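Wuvard is looking for basket packers and table stylists (part-time, Belgate)

Wuvard rents baskets, artificial fruit and small table decoration to shops, hotels, theaters and people who organize family parties. We started with one shelf in a garage and now our stock list has 3,241 pieces. For the coming season we search for two persons who like to work with their hands and who can keep a table in order.

The place of work is our packing room in Belgate, second door in the yard behind the Lehner building. There is a tram stop close by and you can leave a bicycle inside.

What you will do

You take the order sheet, bring the basket from the shelf and fill it with the fruit that the customer has chosen. The heavy-looking pieces go low and the long ones follow the curve of the basket. Bananas are more difficult than people think, they like to turn over when the basket is lifted. When the basket is ready it goes to the control shelf, and a colleague compares it with the sheet before it is closed in the box.

You also receive the baskets which come back from the customers. Every piece of fruit is wiped with a soft towel and checked for scratches and lost color. Handles are checked by hand, slowly, because a loose end of the braid can catch on a sleeve. If something is broken you write it in the blue book. We do not take money from your pay for broken things.

On Tuesday we receive new goods from our supplier in Javstead. On this day there is more lifting and we begin at 7:30. On the other days we begin at 9:00.

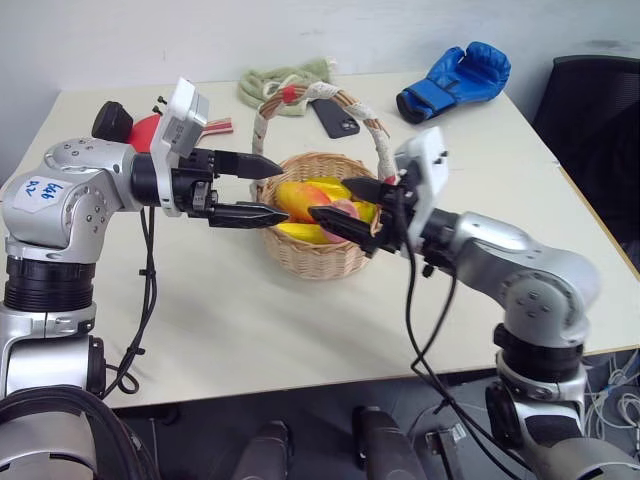
Do I need to have experience with decoration or with flowers?

Experience is welcome but it is not necessary. We will show you our way of filling during the first two weeks, and you will work beside a colleague until you feel sure. More important for us is that you are patient and that you notice when two colors do not look good together.

What we expect from you

You are at least 18 years old and you are allowed to work here.
You can stand for a longer time. Chairs are available, but most of the filling is easier when standing.
You can read an order sheet in English and ask when something is not clear. Your English does not need to be perfect. Mine is also not.
You see colors well. Our catalog has mangoes in several shades of yellow and orange, and the customers do notice a wrong one.
You leave the table free for the next person at the end of the shift.

What we offer

The contract is for 20 hours per week, divided over four days. It begins in February and runs for six months, with a good chance to stay longer. You are paid for the training weeks in the same way as for all other weeks. Coffee, tea and real fruit are free. After the trial month you receive 300 in credit which you can use to rent anything from our stock for your own celebrations, and your family may use it too.

The team is small and rather quiet. Some of us listen to the radio in the morning, some prefer silence, and until now we have always found an agreement. Personal things can stay in your locker, for which you get a key on the first day.

A few words about the work itself

Last season we sent out almost 172 baskets in our busiest week, and this was a bit too much for the team we had. This is the reason for the two new places. In a normal week the rhythm is much calmer, and there is time to repair a handle or to try a new arrangement for the catalog. If your arrangement is chosen, your name is printed beside it, if you wish so.

How to apply

Please write us a short letter, one page is enough. Tell us which days you can work and from when you are free. A photo of something you have arranged, packed or repaired is very welcome, it can be a gift basket, a shelf or a suitcase. We do not need a photo of you.

You can hand in the letter at the packing room between 9:00 and 15:00 or put it in the Wuvard mailbox at the yard gate. Suitable applicants will be invited for a trial afternoon of three hours, which is paid. Please wear closed shoes and clothes without wide sleeves.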